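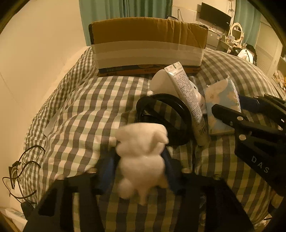
*Checked duvet, taped carton, white plush toy.*

# girkis-box-labels

Labels and contents of moving boxes, as reported by the people who packed and unpacked them. 3,000 rows, one row per box, nine columns, plain CSV.

Last edited 1 February 2019 by Ismael Teixeira. Marjatta Karppinen did the second round of coding and disagrees with parts of this file. Her objections are in `notes/karppinen.md` and you should read them before you cite anything.

## Why it exists

Every moving guide says to label your boxes. Most go further and say that a labeled box saves time at the other end. I went looking for the evidence and found guides quoting other guides. The Girkis survey was supposed to settle it. It doesn't, and I'd like people to stop saying that it does.

What the survey did was ask people who had booked a move to write down what was on the outside of each box, then what came out of it. The forms were collected by Pirel, a moving company, from its own customers. Pirel also sells printed label kits. Make of that what you like. I have no sign that anyone tampered with the forms, but the cover letter did tell people that "good labels make a good move," and I would have struck that line out.

## Files

- `boxes.csv`: the main table
- `codes.csv`: the content categories and what each one covers
- `notes/coding.md`: rules used when a box fit more than one category
- `notes/karppinen.md`: see above
- `old/`: the April release, kept only so old results can be checked

## Columns

| name | what it holds |
|---|---|
| `box_id` | row number, no meaning beyond that |
| `home_id` | which household the box came from |
| `label_text` | words on the outside, as copied by the packer |
| `room_from` | room it was packed in |
| `room_to` | room it was opened in |
| `main_code` | category of most of the contents |
| `odd_code` | category of anything that didn't belong |
| `match` | yes, no, or partly |
| `coder` | IT or MK |

Empty cells are empty. Please don't fill them with "none." A blank `label_text` can mean the box had no label or that the packer skipped the line, and the form gave no way to tell the two apart.

## About the `match` column

This is the column everyone wants and the one I trust least. It says whether the contents matched the label, and it was decided by two people sitting at a table with the forms. Neither of us saw the boxes.

"Kitchen" on a box of pans is a yes. "Kitchen" on a box of pans plus a phone charger is a partly. "Misc" is where we fell out. Marjatta holds that a box marked "misc" matches whatever is in it, so it's always a yes. I hold that a label nothing can contradict isn't telling you anything, and I left those rows blank. Since we split the forms between us, the share of yes rows depends on which of us you ask. Filter on `coder` and look for yourself.

If you need one rule for the whole table, rerun the `match` step with `misc_rule` set in `notes/coding.md`. Both versions are written out there. Neither is right.

## About `odd_code`
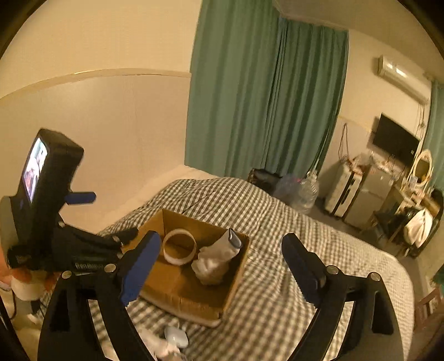
Last-minute packing is the usual explanation for mixed boxes, and the guides repeat it as if somebody had checked. We can't check it with these forms either, because they have no time of packing on them. What we can say is that mixed boxes come in more than one kind, and the table squashes them together. Take an open carton with a roll of white tape standing on edge at one side and a crumpled white cloth bunched up at the other. Is the tape contents, or is it a packing supply that got left in the box? Does the cloth go under linens, clothing or padding? Our rules say tape is always `supplies` and loose cloth is `padding` unless the unpacker named it as something else. A different pair of coders could write other rules and get a different table, and I couldn't tell them they were wrong.

Stuffed toys are another sore spot. They turn up in boxes marked "bedding," "kids" and "fragile," sometimes wrapped around the thing that was fragile. We coded them as `toys` every time, which makes a fair number of sensible boxes look badly packed.

## Known problems

1. Only customers who finished the forms are included. People whose move went badly probably had other things to do that week.
2. `label_text` was copied by hand. Spelling was left alone, except in 16 rows where the writing could be read two ways and we picked one. They are listed in `notes/coding.md`.
3. Four households wrote the label after unpacking. They told us so in the comments. There may well be others who didn't.
4. The `room_to` column has "hall" far too often. I suspect it means "where the movers put it down."
5. No column measures time. If you have read that this survey shows labeled boxes get unpacked faster, the writer didn't open the file.

## The Demchenko and Barnar question

People keep asking whether this can be merged with the Demchenko storage list or the Barnar self-move diary. You can join them on category names, and the code will run without an error. I still wouldn't. The Demchenko list covers boxes going into storage, where a label has to last for years, and the Barnar diary was kept by people who packed and drove everything themselves. Similar column names don't make them the same kind of record.

## Using it

Fine for: looking at what people write on boxes, teaching how coding rules change a result, arguing with your coder.

Poor for: any claim about time saved, money saved, or stress. Please don't put it in a brochure. Pirel already has.

## Changes since April

- Split `main_code` and `odd_code`, which used to be one column with a slash in it
- Added `coder`
- Took out the summary score. It averaged yes, partly and no as if they were numbers, and I'm sorry I ever let it through

Corrections are welcome if they come with a `box_id`. A general feeling that labels must help is something I've been sent plenty of already.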